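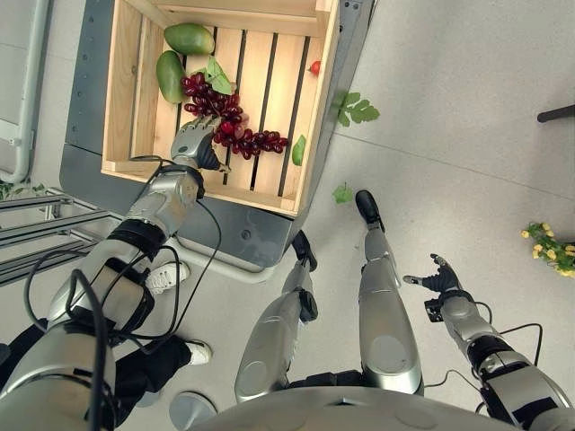 Cold room humidity, table grapes – fan cycling?

Ruawai_50
Small store, 50 crates of red grapes, held just above freezing. Stems go brown well before the berries soften. Humidity reads fine at the door. Is the fan running too much? It is on all the time now.

sirum
Probably. Constant air over bare stems dries them whatever the door sensor says. Move the sensor into the stack, then cycle the fan. I run a Fevero controller, fan off for 360 seconds between runs.

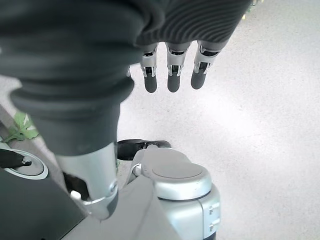
Dark gray ribbed fabric above, silver metal below.

nuka_cold
Disagree on cycling. With the fan off you get warm spots in the middle of the stack, and warm fruit loses water faster. Slow the fan down and leave it on. Line the crates too – open slats let air straight through to the bunch.
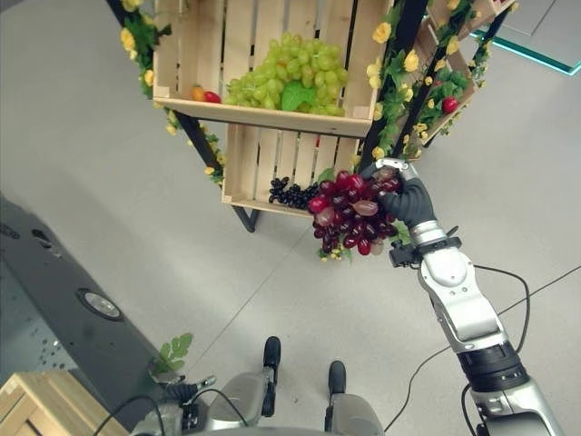
Liners also slow the initial cooling, so cool first and line after. I do it in that order every time.

sirum
Slower fan is fine if the motor allows it. Many small units have one speed.

Ruawai_50
One speed here. A variable unit was quoted at 3,125, so no.

nuka_cold
Then cycle, but keep the off time short and log the pulp temperature.

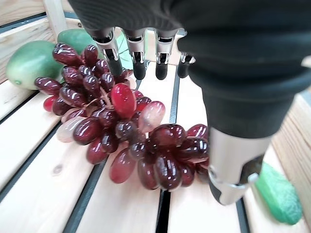
If the middle of the stack climbs more than 2 degrees between runs, your off time is too long.

Ruawai_50
OK. Sensor goes into the stack tonight. Liners in December when I reorder.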